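4.2 Countertop choice and reported upkeep

Of the 600 households who returned the March form, 107 had replaced a counter without touching the cabinets. We call these surface-only jobs, following Psarras and Pace. Most gave one reason - stains. Cost came second, then seams, then color. Budget questions were optional and a lot of people skipped them, so spending is left out here and goes in the appendix.

Speckled finishes did well in both rounds. Owners said crumbs and water marks bothered them less on a patterned top than on the plain one they had before. Whether they wiped it less often, we can't say. The diary part was meant to catch this but only the Fililby homes filled theirs in past the second week.

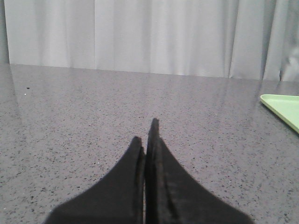 Figure 3a. Speckled tabletop with a light green tray, low angle.

Plain tops: fewer answers, and stronger ones. People either loved them or wanted them gone. Adjei read the free-text comments first, Duan second, and disagreements went to Vitale. Five comments could not be coded at all (two were about the sink). Renters in Mutance were asked the same questions but had mostly not picked the surface themselfs, so their scores are kept apart in Table 6.

Color names were a problem. "Gray" covered nearly everything from off-white to slate. In the second round we sent a printed strip with the form and asked people to circle the nearest match. Better, not perfect - strips printed in Manríquez came out too warm and we dropped those answers. 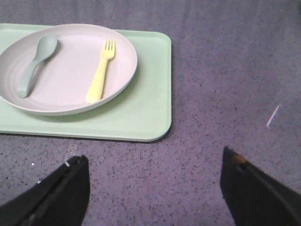

Figure 3b. Speckled gray surface, mint-green tray at upper left.

Seams. Owners with a visible joint near the sink rated the whole kitchen lower, even when they liked the color. Same pattern in both rounds, weaker in small kitchens. Length of counter may matter here, but we only asked for it in round two and the answers were given in three different units.

The follow-up mailing will go to up to 1,000 adresses, Nonico included, with the seam question moved to page one and the upkeep diary cut to a single week.

Shares 5
Comments 0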